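우리 동네 옛날 지명 찾는 법 (급하게 정리)

2019-04-14 | 글: Tarek Smadi

지명 유래 어떻게 찾냐고 자꾸 물어보셔서 씁니다. 길게는 못 씀. 저는 카도(Cado) 골목 이름 하나 붙잡고 몇 달 헤맸는데 순서만 알았어도 훨씬 빨랐을 거예요.

1. 질문부터 좁히기
"우리 동네 역사" 이런 건 안 됩니다. 너무 큼. 길 하나, 다리 하나, 고개 하나. 저는 "카루소 고개는 왜 카루소 고개인가" 이 한 줄로 시작했음. 종이에 써서 붙여두세요. 중간에 꼭 딴 길로 샙니다.

2. 지도 먼저
시립도서관 향토자료실 가서 옛 지도 보여달라고 하면 됩니다. 신분증 필요. 최소 2장, 시기가 다른 걸로. 같은 자리에 이름이 어떻게 바뀌었는지만 보세요. 표기도 그대로 옮겨 적기. 틸텐이 옛날 지도엔 "틸덴"으로 나옵니다. 이거 몰라서 검색 다 놓쳤어요.

3. 신문이랑 관보
지도에서 이름 바뀐 시기가 나오면 그 앞뒤 4년치만 봅니다. 전부 보려면 끝이 없음. 검색어는 옛 표기, 새 표기 둘 다. 띄어쓰기 바꿔서 한번 더. 광고란도 꼭 보세요. 가게 주소에 옛 지명이 그대로 남아 있는 경우가 많습니다. 복사는 하루 200장까지였는데 지금은 바꼈을 수도 있으니 전화해 보시고.

4. 어르신 인터뷰
"유래가 뭐예요?" 하고 바로 묻지 말 것. 다들 책에서 본 얘기를 해주심. 대신 "어릴 때 거길 뭐라고 부르셨어요?" "장 보러 갈 때 어느 길로 가셨어요?" 이런 식으로. 녹음은 허락 받고. 보통 댁으로 찾아가게 되는데 오전이 좋았어요. 식사 시간은 피하시고요. 옛날 사진 있으면 한 장 놓고 얘기 시작하면 훨씬 잘 풀립니다.

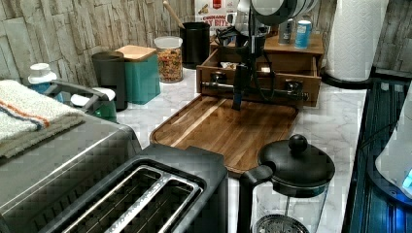
녹음 파일은 그날 바로 풀어 적으세요. 일주일만 지나도 지명 발음이 헷갈려서 다시 여쭤보게 됩니다. 파일 이름엔 날짜, 성함, 동네.

5. 서로 맞춰보기
출처가 다른 자료 2개가 맞으면 일단 "유력". 하나뿐이면 "전해지는 이야기"라고 쓰세요. 그리라르(Grirard) 다리 전설은 다들 사실로 아는데 제가 찾은 건 전부 같은 책 한 권을 베낀 거였음. 베낀 글 여러 개는 그냥 출처 하나입니다.

6. 정리
연도, 이름, 출처, 쪽수. 표로 만드세요. 쪽수 안 적으면 나중에 웁니다. 진짜로요. 못 찾은 것도 "못 찾음"이라고 적어두기.

카루소 고개는 아직 결론 못 냈어요. 6월에 향토자료실 한번 더 가서 토지대장 볼 예정이고, 나오는 게 있으면 여기 밑에 덧붙이겠슴다.

문의는 글쓴이에게 쪽지로 | 무단 전재 금지 © 2019 Tarek Smadi | 맨 위로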